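How Does a Video Game Remember Where You Were?

You just beat the big boss in Wangate, your hands are sweaty, and now it's time for dinner. You turn off the console. Tomorrow you turn it back on, and there you are, standing in the same spot with the same sword and the same 16 gold coins. How cool is that? Let's find out how it works!

A game has two kinds of memory. The first kind is super fast, but it forgets everything when the power goes off. The second kind is slower, but it keeps things safe even when the console is unplugged. Saving means copying the important stuff from the fast memory into the slow one.

But what counts as important? A game doesn't need to save a picture of the whole world. It already knows what the castle looks like! It only writes down the things that can change, like a list:

Which level you are on
What is in your backpack
Which doors you opened
Where you are standing
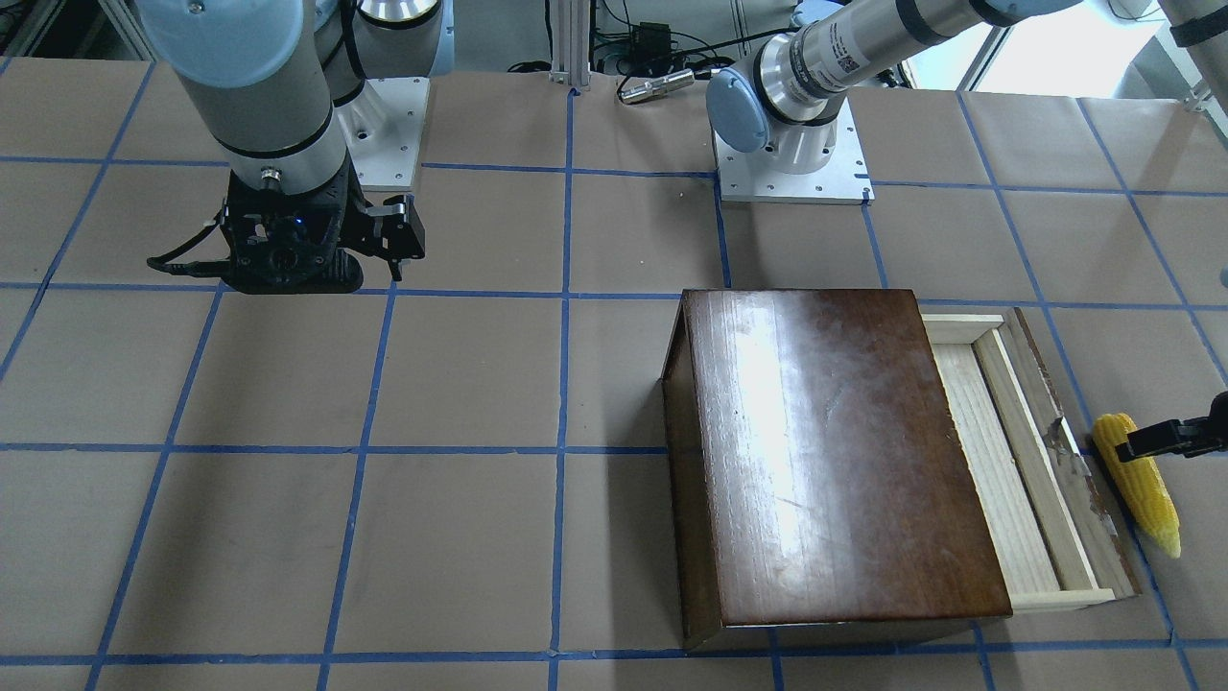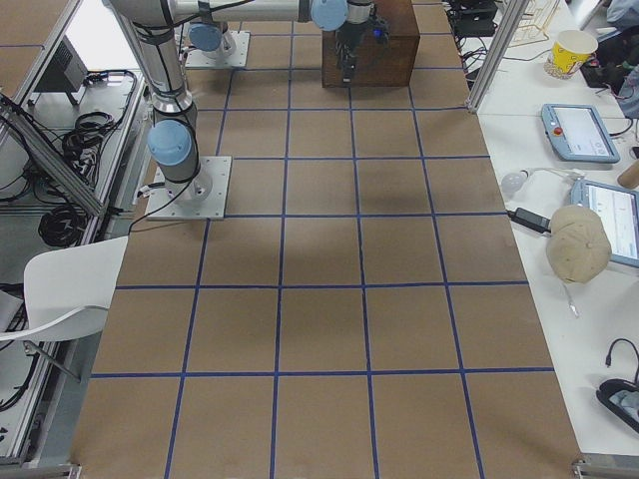
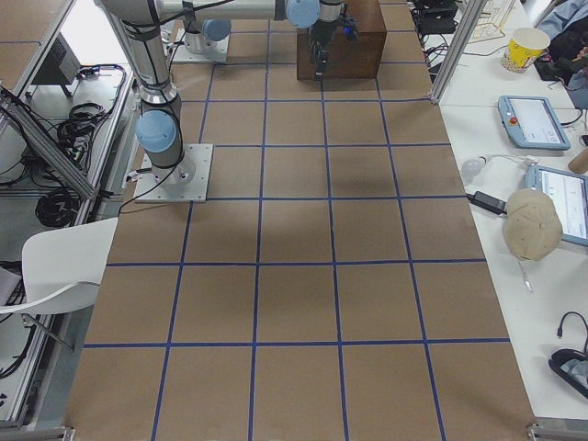
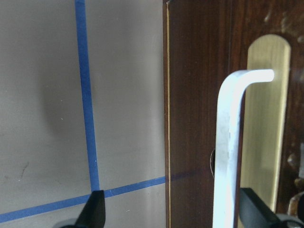
That last one is fun, because a spot in a game is really just numbers. In a flat game you need 2 of them: how far across, and how far up. In a game with depth, like Arkville, you need 3. When you load your game, the computer reads the numbers and puts your hero right back on that spot.

Lists like this can be tiny. A whole adventure in an old game might fit in 900 letters and numbers - shorter than this page!

So why do games say "Do not turn off the power" while they save? Well, imagine writing a note and having the pencil pulled away in the middle of a word. The note wouldn't make much sense later. A save file can get broken the same way. Lots of games keep an extra copy, just in case.

Try it yourself! Stop in the middle of a board game and write down everything you would need to set it up again tomorrow. Whose turn is it? Where are the pieces? Who has which cards? You just made a save file - on paper!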